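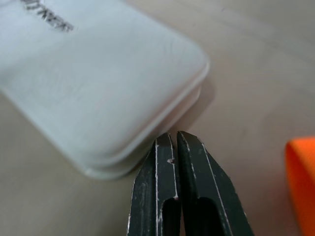 Three weeks with the Bekitz arm: is the "ready in an afternoon" kit worth it?

8 May 2018

I should say at the start that I paid for this myself. Skakberg, who make the Bekitz, offered me a loan unit after I was rude about their last one, and I turned them down, then bought one in the sale like an idiot. So nobody has leaned on me, and if I sound cross it's my own money I'm cross about.

The pitch goes like this. You get a small arm, a two-fingered gripper, a camera that sits at the wrist, and a piece of software called Zaki which is supposed to learn a job after you've guided it through a few times by hand. The box says "ready in an afternoon". The website says you can teach it to tidy a bench. There's a video of it doing so, and if you watch the clock on the wall behind it you'll notice the hands jump.

Setting up

The arm itself went together without any drama. Six bolts, two cables, and a clamp that fits my table but won't fit anything with a thick edge, so measure first. Zaki was another matter. It wanted an account, then it wanted an update, then it wanted the account again. By the time I had a live picture from the wrist it was dark outside and my afternoon had gone.

Calibration means driving the fingers to a set of points and pressing a button at each. The manual skips a page here. I mean that literally, page 46 is followed by page 48. I wrote to support and got a nice reply from Yu-na Hwang with the missing page attached, so full marks to her, but somebody printed that booklet and somebody else put it in a box.

What it's like to use

I gave it the sort of thing I'd want help with. Move the small bits, nudge the orange thing along, and deal with the big white plastic piece with the rounded corners and a raised rim. I thought the rim would be a gift, a nice lip to get hold of. The view from the wrist tells you why I was too hopeful. Close in, a large pale object fills most of what the camera can see and runs off two sides of it, and the near part of the rim goes soft just where you want it sharp. Pale plastic on a pale beige tabletop doesn't help. My best run of results came after I'd put a dark tea towel down, which the video somehow doesn't mention.

Over the three weeks I logged 100 attempts at lifting by an edge. It managed 40. Skakberg's own leaflet promises "reliable handling of household items", and I suppose it depends how reliable you need your household to be. With small chunky things it did a good deal better, and I'll admit there were evenings when I set it going and rather enjoyed watching.

The fingers

They're dark, with bevelled tips and a slot in each, and I like the shape. I don't like the finish. Mine have whitish scratches all along the edges, the left one especially, and they show up in every close view. It may be only cosmetic. I'd still like to know what they'll look like by January. Replacements are sold in pairs only, and the shop has been out of stock every time I've checked.

Support, and the monthly fee

Yes, there's a monthly fee. Without it Zaki keeps working but holds only 300 saved moves, and a single fiddly job can eat a surprising number of those. It's in the small print under the specifications. I think it belongs on the front of the box.

The alternative

Souad Mansour, who I know from the evening electronics class, has the Diltlow kit. It has no learning at all: you type in the positions and it goes to them. Hers is slower to set up for each new job and duller in every way, and it does the same thing on Tuesday as it did on Monday, so to speak. I borrowed it for a weekend and was sorry to hand it back.

Should you buy one?

If you want something to tinker with and you don't mind the fee, perhaps, in a sale. If you want a bench tidied, use your hands. I'm keeping mine for now, mostly because the returns form needs the original foam and I've cut it up for something else. I'll try the next Zaki update when it arrives and add a note underneath if the lifting gets any better.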